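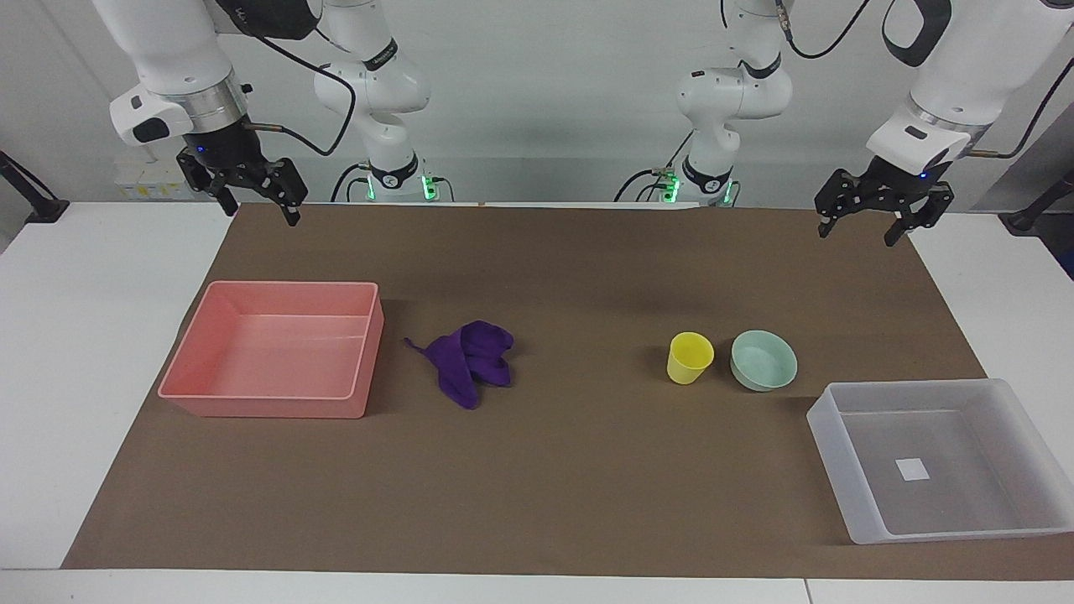

Household things laid out on brown paper across two white tables

I'd been wanting to talk to Jomar Panganiban ever since a friend told me he'd moved from a three-bedroom house in Drorberg to a flat you could cross in nine steps, and that he'd written down every single thing he owned before he did it. Every thing! I can't keep a shopping list going past the milk. So I got the bus out to Fudard, where he lives now, and he made me coffee in one of his two mugs (I got the good one) and we sat by the window for most of the afternoon.

The first thing I asked was the obvious one. How many?

"Eight hundred and twenty-nine," he said, straight off. "829 when I started. That's counting a pack of cards as one, and not counting food. I had a rule about socks as well but it got silly."

And now?

"419. I wanted to get to four hundred and I just couldn't be bothered in the end. I'd sit there looking at a tin opener thinking, are you the one?"

He started in November, the year before the move, with the kitchen. I'd have thought that was the easy room, what with there being nothing sentimental about a potato peeler, but he says I've got that the wrong way round.

"Kitchens are terrible. Clothes you know straight away, you put them on and you look like your uncle, they go. But a kitchen thing always has a job. You say, well, I might make a trifle. I have never made a trifle. I had the bowl for it for fifteen years."

His way of doing it was to get everything out of one cupboard and spread it on the floor, with nothing on top of anything else, then leave it there overnight. He'd walk round it going to bed and walk round it again in the morning. I asked whether that didn't drive the rest of the house mad and he laughed and said his son had moved back in by then and threatened to leave again over the baking trays.

"You see it differently when it's flat. In a cupboard there's one whisk at the front, so you think you've got a whisk. On the floor you've got 4 whisks."

I went home and checked, by the way. Three.

We got on to the charity shop, Quiambao, which is the one by the station with the green blind. He took bags in so often that they gave him his own corner of the back room. Some of it they wouldn't have, mostly the electrical stuff, and he was a bit put out about a slow cooker. Then there was the Brunetine, an old foot-pump harmonium that had been his mother-in-law's. It weighed a ton and half the keys stuck. He tried to sell it for £50, then for a tenner, then for nothing at all, and it sat in the hall with a note on it for weeks.

"A woman came from the other side of the valley with a horsebox," he said. "A horsebox! She played it right there on the drive, before we'd even got it up the ramp. It sounded awful. I was very happy."

I wondered if there was anything he wished he'd kept, and he went quiet for a bit and topped up the coffee. There's a blue raincoat, he said, that he thinks about when it rains. And a box of letters he read through and then put in the recycling, which he felt fine about for a month and then didn't.

"I'd tell people to leave the paper till last. Or leave it altogether, it doesn't take up much room. I was in the swing of it, you see. I'd done the shed that morning and I thought I could do anything."

I liked him for saying that. I've read a few of those books where everyone ends up floating about in a white room feeling marvellous, and Jomar isn't like that at all. His flat is quite messy, if I'm allowed to say so. There was a jumper on the radiator and a jigsaw half done on the table, and we had to move the lid to put the biscuits down. The jigsaw was new. He'd bought it the week before.

"So it's 420 now, if you're being strict," he said. "I do still write it down."

He showed me the notebook before I went. It's a school exercise book with a red cover, all in pencil, with the things he gave away crossed out so lightly that you can still read them. The last page has a date at the top, 02/10/2019, and underneath it says "moved" and then "kettle, first box". I asked what the first box meant and he said it was the only one he'd labelled properly, so he could have a cup of tea.

My bus was late, so he came down and waited at the stop with me, and we talked about whisks again.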